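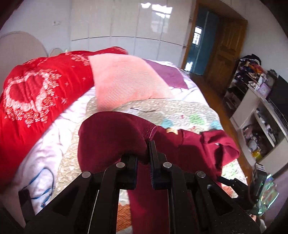 Told myself I'd do the bed in 2 minutes. The bed had other plans.

Current standings: one red quilt covered in hearts, one fluffy pink cushion, one purple cloth, and a maroon thing I keep moving from one end to the other and calling it progress.

Thabiso Mthembu claims he can fold a whole laundry pile in the time it takes the kettle to boil. I've seen his shelves. I believe the kettle part.

Also there's a blue cable in with the bedding. I own up to 100 cables and every one of them would rather sleep in my bed than live in the drawer.
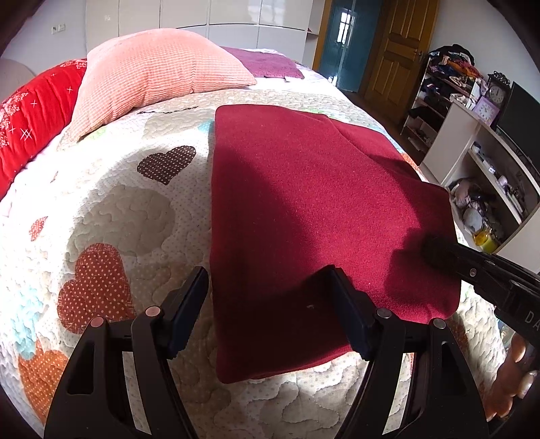 Maroon thing, folded. Please hold your applause.

The hearts on the cover look great in the sun, so I'm leaving it all right there and going to make coffee. Pink pillow can straighten itself.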